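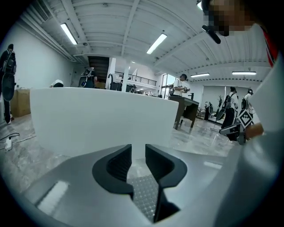 Paquette

Playtesters wanted — Vedar, our fantasy card battler. 18 spots, 8 weeks, starts in April. Play the new decks, tell us whats broken. Level 1000 accounts welcome, total beginners too.

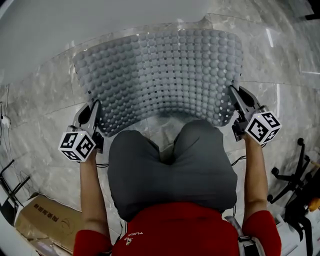

Three factions need work, Aver most of all. Healers too strong, games drag on. Also collecting ideas for card backs — rows of little gray domes like on that curved panel would be fun, send sketches. Pays 3000 gems at the end.
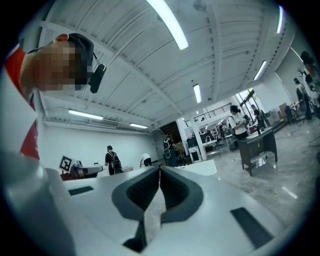 Headset and cap on

Must be ok with voice chat. To aply, message Paquette on the Fondutora forum with your main deck.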